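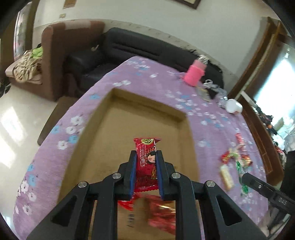 Figure 1. A wrapped snack held upright over the open box. Photo: Ynyr Samuel, Rowlands project.

3.2 Collecting the snack examples

I'll admit I picked snacks for selfish reasons (I like snacks), but they make great training material! Wrappers crinkle, they shine, they bend when you squeeze them, and no two sit the same way on a cloth. Our earlier Belten set was all blocks and cups, and the policy we trained on it fell apart the first time it met a foil bag.

For the Fultia set we worked with hand-held grippers in an ordinary living space, with the treats spread over a flowered cloth and the furniture left where it was. Each example is one pick and one place, and we kept 1,634 of them. I threw out 297 more, mostly ones where the tracking dropped out partway - annoying, but a bad path teaches the model worse things than a missing one does.

I asked all 4 collectors to go at their own pace and to grab each packet however felt natural. Some people pinch near the top, some go straight for the middle, and I wanted both in the data. The red packet in Figure 1 is held between the two blue pads with its crimped ends free, a grasp I'd have called too fussy to bother with before we started.

Clear plastic was the part I worried about most. The green and clear wrapper below has a torn top end that pokes up above the fingers, and edges like that are hard for our depth estimates to pin down.
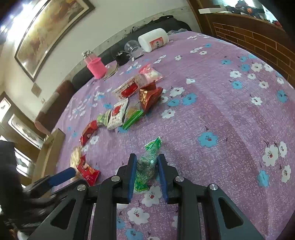
3.3 Cleaning and labeling

Labels came next, and I did the first 13 by hand in Zustden to settle on where a grasp begins and ends.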